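Ticket 1657 – Lidis heat pump dryer stopping early on bulky loads
Status: resolved, leaving open until November in case it comes back

Dryer is a Lidis, bought through Younis in Tultumgate, 11 months old. Shirts and towels come out perfectly (I love this machine!), but anything quilted sets off the "dry" chime after five minutes with the middle still damp.

## What I tried first

- Cleaned the lint filter and the lower condenser screen. No change.
- Swapped from Eco to Bedding. It ran a bit longer, then gave the same chime.
- Dropped the washer's spin to 800 rpm, thinking the load was balling up. Worse, so I put it back.

The diamond-pattern blanket in blues and off-white became my standard test load, with the same program every time so the results could be compared.

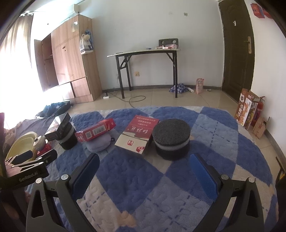

## Fix

Lirketti support got back to me the same afternoon and they were brilliant. The two metal moisture strips inside the drum had a film of fabric softener on them – invisible, but you could feel it with a fingertip. I wiped both with white vinegar on a soft cloth, rinsed and let them air dry with the door open.

Next run on Bedding went the full cycle and the blanket was dry right through to the batting. Fantastic result for a splash of vinegar!

## Still to do

- Skip softener on bedding
- Wipe the strips monthly
- Ask Younis if the drum light flicker is covered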